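Bimanual policy scores great in sim until I move the tray. Is my evaluation just wrong?

Posted in Simulation and Benchmarks, March 2018

davard_lab
I'm training an imitation policy for two arms in simulation. The task is to hold a tray with one arm and put fruit in it with the other. I have 397 demonstrations, all teleoperated in sim by me, which is a sentence I'd like my parents to read someday.

On my test set the policy does beautifully. Then I let the tray start at angles it hadn't started at before, and success fell to 9 percent. The left arm still goes to the tray. The right arm still goes wherever it feels like. 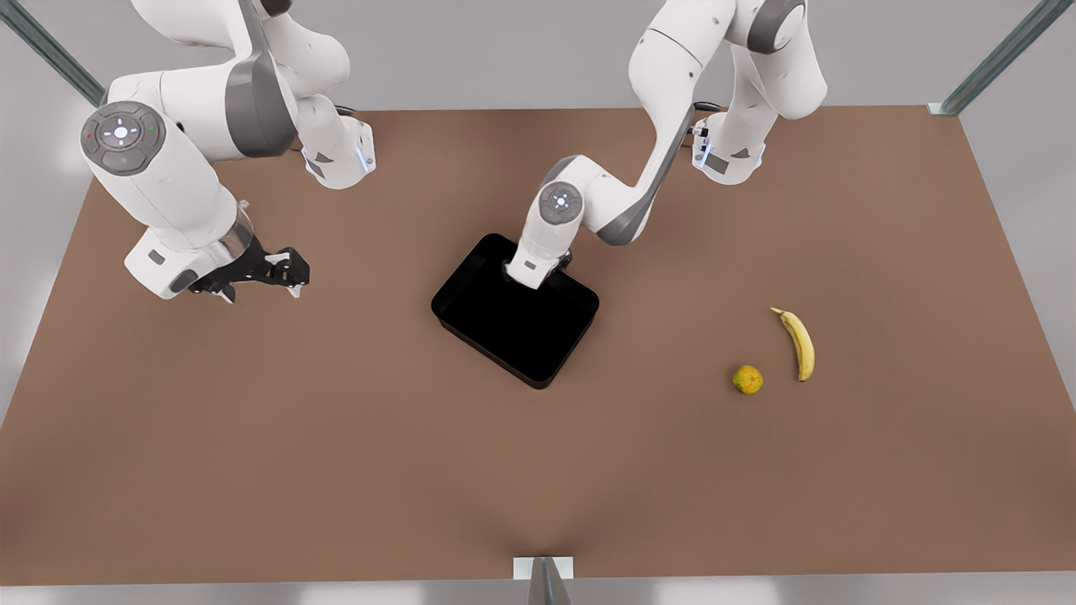
Left gripper at the corner of the tray, right gripper open on the other side, fruit still on the table.

My advisor's position is that I should report the first number and call the second one future work. I'd like to know if the first number means anything. The test set is a random 20 percent of the same demos, with start poses copied from them. Same table, same banana. Is there a standard way of doing this that a reviewer won't laugh at?

Muammer Uysal
Your first number means your policy can repeat things it has nearly seen. That's worth knowing, but you can't call it generalization with a straight face.

Splitting demos at random gives you a test set with the same habits as the training set, and the habits are yours. If you always put the tray down near the middle, so does your benchmark. Pick the start conditions before you look at any results: tray angle, tray position, fruit position. Hold out whole ranges of each. Then change one at a time and report each separately, with the trial count next to it. A single averaged score will hide the tray problem completely, and I suspect your advisor knows this.

Also score the stages. Did the left arm get a stable hold? Did the right arm reach the fruit, grasp it, release it over the tray? "Failed" covers a lot of ground. We did this on Pevska with 570 rollouts and found that most of what we'd called grasp failures were the holding arm nudging the tray while the other arm was on its way. We had spent all of November tuning the wrong gripper.

One more check: freeze the left arm at a good hold, taken from a demo, and run only the right. If the score recovers, you have a coordination problem. If it doesn't, the right arm is probably replaying a path from memory and ignoring the tray.

cadine77
just add more demos

Seixas
More demos at the same three tray angles will get you a more confident version of the same policy, so I'd go with the long answer. Two things to add.

Check what frame your actions are in. If the right arm's targets are in world coordinates, the network has to work out tray rotation by itself from not much data. Express the placing target relative to the tray and rerun before you collect anything new. It's an afternoon of work, or two if your quaternions are in the other order.

And train with several random seeds. With one seed you can't tell whether a change helped or the dice did. Put both numbers in the paper. The low one is the part I'd want to read.

davard_lab
Froze the left arm and the score barely moved, so it's replaying. Actions were in world coordinates. My quaternions were also in the other order. Rerunning now, and I haven't told my advisor yet.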